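The rack that never goes back in the cupboard

Krisztina Gulyás has washed dishes by hand for 19 years, first in a student flat and now in the narrow kitchen she rents above the Flolgate bakery. She owned a dishwasher once, for one winter, and she sold it in October to a neighbour with four children.

"I like the sink," she told me. "But I did not like the towel on the worktop, always with something standing on it."

So she began to look for a good rack. The first, a wire one from the shop Skomum, left orange marks after 9 weeks. The second was bamboo and became grey at the feet. Then she decided for black plastic, with thick walls and slots between upright dividers, and she has stayed with this kind.

What surprised her is how little of it is used for plates. Tall things are the real problem in a small kitchen. They fall over, they roll, and they take the place of three cups.

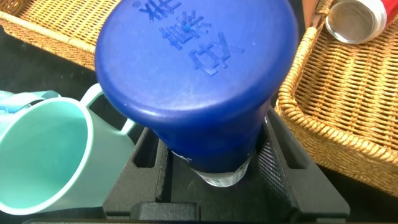 A blue container standing in a slot of the black dish rack.

Her advice is to place the tall pieces first and let the bowls fill what remains. She also looks for openings in the side walls, so the air can pass, and she lifts the rack once a week to wipe under it with vinegar.

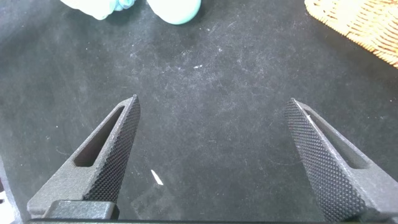 The surface under a rack deserves some thought too. Krisztina prefers a dark mat, as a pale one shows every drop of tea. She buys hers at Kaewkla and cuts it herself with kitchen scissors, a little longer than she needs.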